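4. Steaming

The Narel has two steaming trays and a base tank. Read section 3 (First use) before you begin. The steps below apply to filled buns, rice cakes and dumplings. For whole fish, see section 6.

4.1 Filling the tank

1. Stand the base on a flat, heat-resistant surface with 50 cm of clear space above the lid.
2. Pour cold water into the tank up to the MAX line. Do not add stock, vinegar or oil.
3. Fit the drip plate with the raised rim facing up.

Note: In hard-water areas such as Kelcombe, use filtered water or descale the tank every 50 cycles.

4.2 Loading the trays

1. Line each tray with damp muslin or a sheet of perforated baking paper. Leave the outer ring of holes uncovered.
2. Place the buns on the lining with a gap of 3 cm on all sides. Dough made with yeast needs the full gap.
3. Put the larger pieces in the lower tray.
4. Fit the lid and turn it until the two arrows meet.

Filled buns can go in straight from the final proof. Frozen buns should be loaded frozen, as thawed dough tends to stick to the lining. 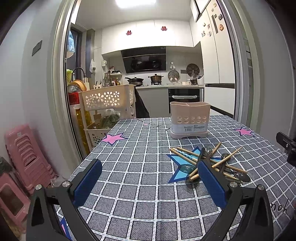

4.3 Setting the time

1. Press MODE until the bun symbol shows.
2. Set the time with the + and – keys. The default is 12 minutes for fresh buns and 18 minutes for frozen.
3. Press START. The timer begins when the tank reaches the boil, and the display shows a moving bar until then.

Caution: Steam leaves the rear vent at full pressure during the first minutes of boiling. Keep hands and face away from the vent.

4.4 Ending the cycle

1. When the tone sounds, leave the lid closed for 3 minutes. Opening it early can make the dough collapse.
2. Lift the lid away from you, rear edge first.
3. Remove the upper tray, then the lower. Use oven gloves.

If error code 38 appears, the tank has run dry. Unplug the unit, let it cool, and refill to the MAX line. If the code returns, contact Plesia service and quote the number on the underside of the base.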